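Planning Equipment Purchases for Home-Based Manipulation Work

December
Vlasta Halilović and Mervyn Fothergill

4. Budgeting for wear 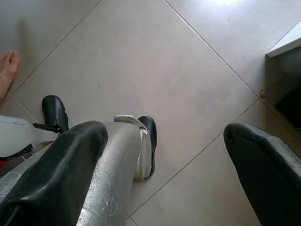

Figure 4. Wrist camera view during floor-level work on ceramic tile. The padded fingers are open; scuffs and light grey dust show on the right one.

4.1 Purchase price and running cost

Most purchase plans we reviewed for this study treat the arm as a single line. The price is entered once, shipping is added, and the rest of the sheet is left to salaries. Our own first plan was built this way. It held up for the arm and failed for everything attached to it.

We compared quotes from three suppliers, Umano, Hukon and Ferraro. All three were asked for the same package: one arm with mount, one two-finger gripper, a wrist camera and cables. The Hukon quote was the lowest at 3851 dollars, but it left out the finger pads and the spare cable set. Ferraro included both and asked for a longer lead time. Umano sold the pads only in full sets, so replacing one worn pad meant paying for the pair.

We bought from Hukon and set aside 900 dollars for parts in the first year. By the end of that year we had spent 1074 dollars on them. Pads made up the largest share, followed by cables. The camera needed no parts at all.

4.2 Floor work and finger pads

Tasks at floor height should be budgeted apart from tabletop tasks. The fingers work close to a hard surface, and on tile a small error in height can bring a pad against the floor or a grout line. Dust is a second problem. It collects on the padding and has to be wiped off between sessions, and that time belongs in the plan as operator hours. The metal parts near the gripper also get marked. The silver segment in Figure 4 has fine white scratches over much of its surface, most of them low down. We do not count marks of this kind as damage, and no money was spent on them.

Pads are a different matter. We replaced them on a fixed schedule, whether or not they looked worn, after an early attempt to judge them by eye gave different answers from different operators. A fixed schedule costs more in pads. It also makes the order predictable, and our purchasing office preferred one order per quarter to a string of small requests.

4.3 Working in occupied rooms

Homes are not cleared for the robot. People walk through, and cabinets and counters limit where the base can stand. In Figure 4 a bare foot is on the tiles at the upper left and a white cabinet or counter base borders the right side. For planning purposes this affects two lines. The first is supervision: we budgeted one trained person with a hand on the stop control for every hour of operation. The second is the mount. The standard mount was too wide for several of our kitchens, and we ordered a narrower one from Sadari midway through the year. It should have been in the original request.

4.4 Suggested order of purchase

We would now buy the arm, the narrow mount and a year of pads together, and leave the second gripper until the first has been used on floor tasks for a full quarter. Quotes should list pads, cables and mounts as separate items so that suppliers can be compared line by line. Insurance for work in private homes was paid from a different account and is not covered in this section.

Shares: 4 | Comments: 0
Contact the authors | Copyright Halilović and Fothergill | Back to top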